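4.3 Recording the keyboard task

The Dollen protocol uses two hand-held grippers, one per hand, and a head camera. Read section 4.2 before you begin.

1. Lay the keyboard flat on the board and start all three recordings.

2. Open both grippers fully and hold them over the keys for a moment. The Urrego script looks for this pause when it lines up the streams. 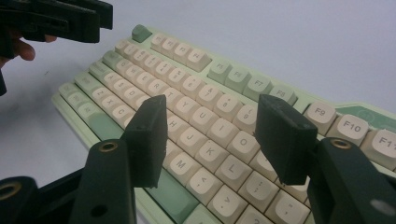 Keep your wrists loose. Stiff wrists gave us jerky paths in the April set, and 42 takes had to be dropped.

3. Move to the first key named on the task sheet. Approach slowly – the policy learns the approach as well as the press. 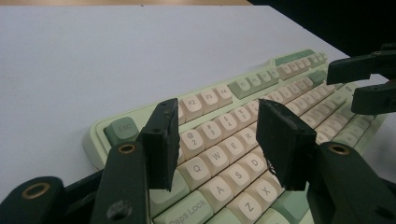

If the pads block your view of the key, lean to one side. Do not turn the keyboard.

Note: Frayed pads may be used for practice. Replace them before takes that count toward the 1,185 in the training split.

4. Check the wrist view for both jaws.
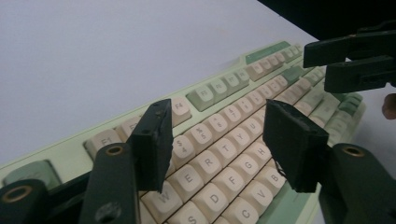

Figure 11. Wrist view with both finger pads over the keys.

5. Check the head view. The marker plates must stay in sight for the whole take.

Caution: Keep cables clear of the jaws.

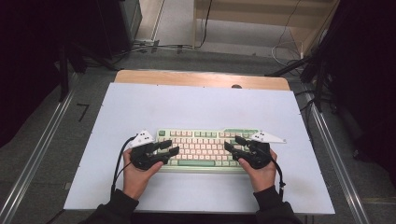 6. Stop the recordings and enter the take number in Zindeo.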